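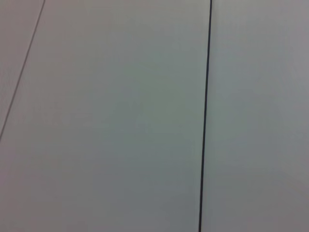
Page last changed: November, 4:40 pm

Stornis modular tabletop, review for the robotics club

Quick one, Kamil wants this up before the next build night. We run the pick-and-place task on it, 2 teams sharing. Pale gray panels, dark seams between. Paid 334 for the set, club money, Mariama haggled.

Good: flat. Smooth matte top, easy to wipe. Wrist camera gets an even background, no wood grain to confuse anything.

Less good: the seams. Our line-finding code loves them, thinks every one is an object edge. Štefánia masked them out in software, took her most of an evening. Also marks show up, even little ones.

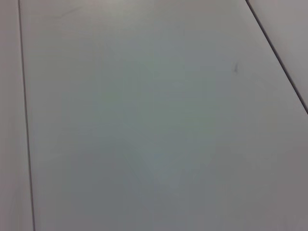 Tiny dark mark near the seam. Pencil? Scuff? Havent tried the eraser yet.

Glare is OK if you keep the lights off to the side. Dalibor's team didn't and lost half their tuning runs. Roughly 3000 grabs logged on this top so far and the panels still sit level.

Task props are cheap stuff. Dark woven basket, squishy pink ball. Basket stands out great on the pale top, ball less so, the dull pink washes out and only the magenta spot realy pops.

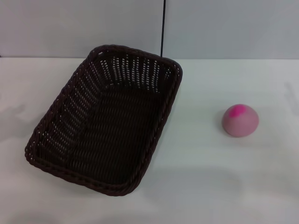 Verdict

Buy it if you have the floor space. Ledby top is cheaper but wobbles. 4 out of 5, minus one for seams.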